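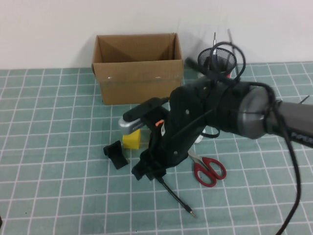

Bücher für ein Jahr einlagern - Karton, Kunststoffbox oder ganz was anderes?

Kategorie: Wohnen & Umzug

Sobia Tarar

Hallo zusammen, ich ziehe im Januar für ein Jahr nach Tullow und vermiete meine Wohnung so lange möbliert unter. Kleider, Geschirr und der ganze Krempel aus dem Flur sind kein Problem, das kommt zu meiner Schwester auf den Dachboden oder bleibt einfach stehen. Sorgen machen mir die Bücher! Das sind zum großen Teil Romane und Kochbücher, dazu aber auch ein paar alte Bände von meinem Großvater mit Leineneinband, die mir wirklich am Herzen liegen und bei denen ein Rücken sowieso schon etwas wackelt.

Zur Auswahl stehen unser Keller (Altbau, im Sommer riecht es da unten ein bisschen muffig) und ein Mietabteil bei Lashari, das würde mich 132 Euro im Quartal kosten. Vom Geld her wäre mir der Keller natürlich lieber. Kartons hätte ich genug, die sammle ich schon seit dem Herbst, das sind aber ganz normale Versandkartons in allen möglichen Größen und keine richtigen Bücherkartons. Meine Mutter schwört auf Plastikboxen mit Deckel, mein Nachbar meint, in Plastik schimmelt erst recht alles. Was stimmt denn nun? Und stellt man die Bücher hin oder legt man sie? Ich habe inzwischen so viel dazu gelesen, dass ich gar nichts mehr weiß.

Danke schon mal an alle, die sich durch meinen Roman kämpfen!

Babar Baloch

Keller würde ich lassen. Muffig heißt feucht. Bei mir waren nach einem Sommer alle Taschenbücher wellig und die ganze Kiste hat gestunken, das kriegst du nie wieder raus. Nimm das Abteil.

Kevin Fitzgerald

Ich bin in den letzten Jahren dreimal umgezogen und habe zwischendurch auch eingelagert, einmal gut und einmal ziemlich schlecht, also kann ich vielleicht was beitragen.

Kauf dir als Erstes ein kleines Hygrometer, die Dinger kosten fast nichts, und leg es zwei Wochen in den Keller. Bleibt es dauerhaft unter 60 Prozent, kann man über normale Taschenbücher reden. Liegt es drüber, brauchst du über Kartons gar nicht erst nachzudenken. Die Bände vom Großvater würde ich so oder so nicht in den Keller stellen, egal was das Ding anzeigt. Kannst du die nicht bei deiner Schwester unterbringen? Aber bitte in der Wohnung und nicht auf dem Dachboden, da wird es im Juli brüllend heiß und im Winter eiskalt, und das mögen alte Leimbindungen überhaupt nicht.

Zu den Kartons: Versandkartons gehen, wenn sie klein sind. Der klassische Fehler (ich habe ihn natürlich auch gemacht) ist der große Umzugskarton, bis oben voll mit Kochbüchern. Den hebt kein Mensch mehr hoch, und wenn doch, bleibt der Boden stehen. Mehr als 15 Kilo würde ich nie reinpacken. Den Boden klebe ich immer über Kreuz und ziehe das Band an den Seiten noch ein gutes Stück hoch. Die Klappen oben lege ich nur über, wenn der Karton im Regal steht - wenn gestapelt wird, kommt auch da ein Streifen drauf.

Große Bücher lege ich flach, die schweren nach unten. Kleinere stelle ich aufrecht wie im Regal, Rücken an der Kartonwand, und zwar so, dass nichts umkippt, aber auch nichts klemmt. Was du vermeiden solltest, ist die Schnittkante nach unten. Dann hängt der Buchblock am Rücken und reißt mit der Zeit raus, gerade wenn er schon wackelt. Lücken stopfe ich mit zerknülltem Packpapier aus. Zeitung nehme ich nicht mehr, die färbt ab und zieht Feuchtigkeit.

Und schreib den Inhalt auf eine Seite vom Karton, nicht auf den Deckel! Im Stapel siehst du den Deckel nicht mehr. Ein dicker schwarzer Stift reicht völlig.
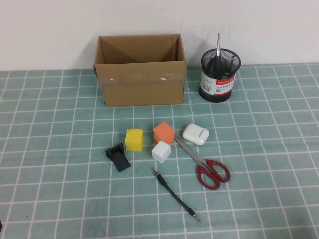 Hammad Hayat

Beim Plastik muss ich den Nachbarn ein bisschen in Schutz nehmen, ganz falsch liegt er nämlich nicht. Wenn du die Bücher an einem schwülen Tag in eine dichte Box packst, sperrst du die Feuchtigkeit mit ein. Packst du sie aber bei trockener Heizungsluft ein, so wie jetzt im Winter, dann ist eine Box mit Deckel eine gute Sache, gerade wenn im Lager mal ein Rohr tropft oder Silberfischchen unterwegs sind. Ich habe beides im Einsatz: Boxen von Rarby für das, was mir wichtig ist, und Kartons für den Rest.

Egal welche Variante, nichts direkt auf den Boden stellen. Ein paar Latten oder eine alte Palette drunter und eine Handbreit Abstand zur Außenwand, damit Luft durchkommt. Beim Mietabteil würde ich vorher fragen, ob beheizt oder wenigstens belüftet wird. Ich hatte mal eins in Druvstead, das war im Grunde eine Blechgarage, da hätte ich die Sachen auch in den Keller stellen können. Und lies nach, ob Wasserschäden versichert sind, bei mir stand das nur im Kleingedruckten.

Sobia Tarar

Vielen lieben Dank euch allen! Hygrometer ist bestellt, und Opas Bücher kommen zu meiner Schwester ins Gästezimmer, das habe ich gerade am Telefon geklärt. Bei Lashari rufe ich morgen früh an und frage wegen der Heizung.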